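Robotics Club gallery: hand-held grippers and small objects

Posted February 2018 by the Cetness Robotics Club web team

14 shares | 9 comments

The Cetness club has spent this term on one question: how do you get a robot to pick up small things without dropping or crushing them? Our entry for the Khondokar student challenge has to sort household objects into trays, and the rules allow us to teach it from examples done by people. So most of the work so far has been done by hand, with members taking turns on the grippers and recording every attempt.

We started in November with large, easy objects and moved down in size. The target we set ourselves was 300 good recordings before the first full trial. We have 167. Some of the missing ones are down to flat batteries and a memory card that was wiped by mistake, and the rest were thrown out when we checked them, mostly for fingers getting in the way.

A few notes on the work and the objects, for anyone who couldn't get to the open evening.

Jewellery set. This is the hardest group on our list. The tray has bangles, a string of pearls, a brooch and a hair clip in it, along with a red braided bracelet. The pearls run in among the other pieces, and a strand like that is awkward for any gripper.

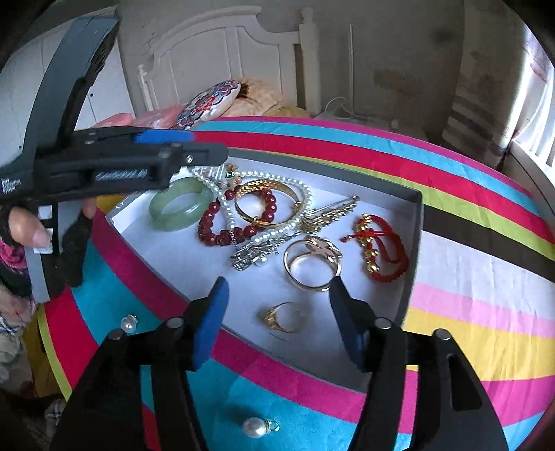

Club Gallery, Issue 9, page 4

Small gold ring, between the blue pads. Two grippers in use, one of them in a left hand. The striped duvet makes a busy background, and we want plenty of those in the set.

Loose pearl pendants. Two of them, outside the tray on the bedspread. Round things roll, so for these we ask people to come in slowly and close the jaws at the last moment.

Large ring with the flower top. It sits in the middle of the tray and the band is shiny. Reflections gave our first object finder a lot of trouble - it kept marking one ring as two.

Working at home. Members can sign the grippers out for a week at a time. Home recordings have been more useful than the ones from the club room, where every table is the same grey and the lights never change.

Checking. Each recording is watched through by someone who didn't make it. They note the object, the start and end of the grip, and anything that went wrong. It is slow work and we could do with more people on it.

The software. Pruna is our own program for sorting the recordings and cutting them into single grips. It now holds 1631 clips, counting the practice ones. The younger members wrote the search page and it works well, apart from a fault with long file names.

The arm. Still in bits at the time of writing. The new wrist joint is printed and fits, but the cable to the jaw motor is too short and has to be remade. Until that is done the trained program can only be tested on the computer.

Next up is the joint session at Kuvdale, where we will swap object lists with the club there. They have been working on cutlery and keys. Please bring your own laptop if you have one, and return any grippers to the store cupboard before then - spare pads are in the top drawer.

Last updated: after the spring kit check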